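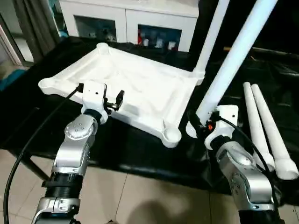
Two-arm assembly of table legs: what belongs in the written procedure?
Posted in Robot cells - Rules and good practice

I have to write the operating procedure for a two-arm bench that fits legs to small plastic tabletops. The top lies upside down on a covered table, each corner has a round boss, and the arms place the legs one at a time. The spare legs lie on the same table within reach of the right arm. The arm cables run outside the arms in open loops.

We have a risk assessment for the arms themselves, done at the Bultthorpe site in May. It says nothing about the work on the table. My draft is 14 pages and the operators will not read it. Which points have to be in the procedure, and which can go on a card at the bench? Also, does a cloth or plastic cover on the table need its own check? The assessor did not mention it.

Ciarán Phelan

Rornum

Start from the risk assessment and work outward. ISO 12100 gives the method and ISO 10218-2 covers integration of the cell, which includes the grippers and the workpiece. An assessment of bare arms is incomplete. A leg held in a gripper extends the reach of that arm by most of the length of the leg, and the free end moves faster than the wrist. Send it back and ask for the gripper and part to be included.

For the procedure itself I would keep the following.

Stop and restart. State who may restart after a stop and from where. Restart must not be possible by closing a gate or stepping out of a scanned area.

Shared space. Any region both grippers can enter needs a rule for which arm has priority. We write it as a minimum gap between fingers, checked in software, with both arms held if it is broken. Write the gap down with the tolerance. Check it with parts in the grippers as well as empty.

Cables. Loops outside the arm are acceptable if they have been checked over the full range of motion. Run every joint to its working limits at reduced speed and watch the loop at the wrist and elbow. Trim or tape loose tie ends near the fingers.

Cover. Yes, check it. A loose cover moves when a part is dragged over it, and then the taught positions are wrong. Folds along the front edge can be caught by a part or a low finger. Clamp it below the table top, or take it off.

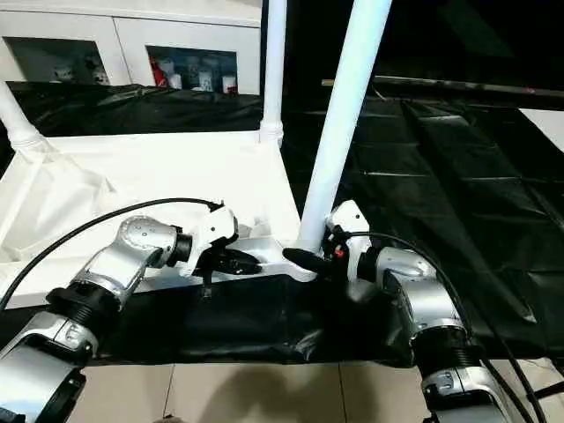

Parts staging. Mark the place for each spare leg and the direction its connector end faces. Spare legs should lie outside the path of the arm that is not picking them up. If a leg rolls, fit a stop.

All of this fits on 4 pages. The card should carry the stop and restart rule, the start position of the parts and the name of the person to call.

Renaud

just put a fence around it. we did and the inspector was happy, no procedure needed except the lockout sheet

Vitinia

A fence does not remove the need for a procedure. Someone still has to load tops and legs and clear a jammed part, and that is when people are inside.

I agree with most of what Rornum wrote, with one correction. Holding both arms when the gap is broken can leave a part trapped between them under load. Decide beforehand which gripper opens first and whether the leg is supported when it does. In our procedure the arm with the part already seated in the boss releases last. Any recovery done by hand is at reduced speed, with an enabling device, one person at the controls and nobody else in reach.

Two additions. Set a torque or force limit for seating the leg and record it with the program version. A plastic boss can crack without any fault being raised by the arm. Second, log near misses. We logged 111 stops in our first quarter and nearly 7 in ten were parts out of place at loading, so we changed the loading marks and left the motion program alone.

On the 14 pages - keep them as the technical file and cross-reference from the short version. Review both whenever the gripper, the part or the table cover changes. We do the bench check on Friday before shutdown and the sheet stays with the cell.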